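Cledisov shares the upkeep routine for its two-armed cord sorting cell

MEDIA RELEASE
For use from Wednesday

Hi, I'm Sowmya Joseph, and I look after the cord cell at Cledisov. People keep asking how we keep it going between jobs, so today we're putting our whole setup and upkeep routine out for anyone to use, free of charge. My boss wanted a proper release and I wanted a chat, so you're getting a bit of both!

The cell is two arms working over one table, shifting black power cords between open cardboard boxes. Cords are horrible things to pick up. They loop, they snag, and one plug will happily drag its neighbours along with it. Most of my day goes into the small stuff that gives the grippers a fair chance.

Laying out the table

Green cloth goes at the back and the white surface stays clear along the front. I fold the box lids right back so they stand up behind, well away from the fingers. One box sits near the top centre and the other goes lower and to the right, where the right arm can get down into it. The left arm parks with its fingers open and pointing up.
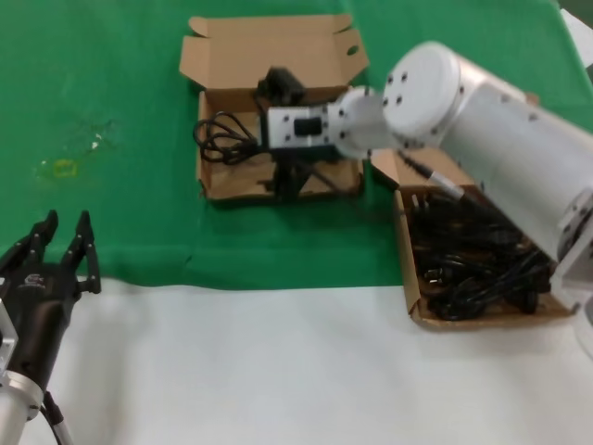

Checking the grippers

I do this first thing, coffee in the other hand (sorry, boss). With the power locked off, I go over every finger screw with a hand driver, then wipe the finger pads with a dry cloth. Grit on the pads is the usual culprit when a cord slides out. We swap the pads after 300 hours of running, even if they still look fine, and the full check takes me 12 minutes on a good morning.

After that I follow the arm cables back from the wrist and feel for stiff spots. They need enough slack for the wrist to turn all the way, and they need to hang clear of the boxes. A gripper going down into a heap of black cords is no place for one of its own black cables.

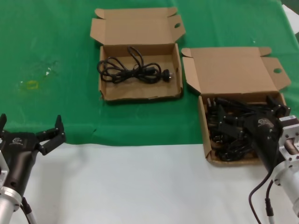 What do you do when the gripper comes up with two cords?

We open the fingers, back off and try again from a different side. If it keeps happening, I stop the cell and loosen the heap by hand. Squeezing harder only tightens the knot and wears out the pads.

The wrist camera gets its own few minutes. I clean the lens with a soft cloth, then bring up the view on my screen and make sure both fingertips show along the bottom edge. When one has crept out of view, the mount has shifted and needs to be squared up again. There's a little square of yellow tape on the green tabletop too, and I like to have that showing before I sign off.

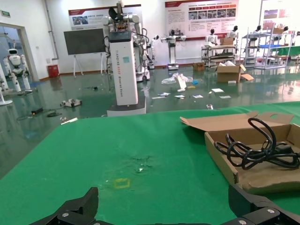 Starting up again

Kalkidan Tefera, who wrote our restart sheet, has us run at 40 per cent speed for the first 55 picks after any repair. I used to skip ahead. Then I left a flange bolt finger-tight one November afternoon and heard it rattle on the third pick, so I don't skip ahead anymore!

During the slow run I keep one hand near the stop button and watch the right wrist while the fingers are down in the cords. That's where a loose mount will show itself, with a tiny wobble as the gripper starts to pull.
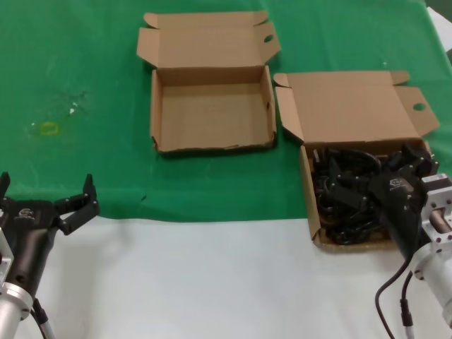

I listen as well. A healthy joint hums along evenly, and a dry one has a kind of chirp to it that you'll learn to hate. If I hear a chirp, the arm goes home, the power goes off and I write down the joint number before I touch anything.

The routine comes as a plain checklist with Kalkidan's restart sheet tucked in behind it. Print it, scribble on it, change the bits that don't suit your shop. If you've found a better way to stop finger screws working loose, I'd love to hear it.

Media contact: Sowmya Joseph, Cledisov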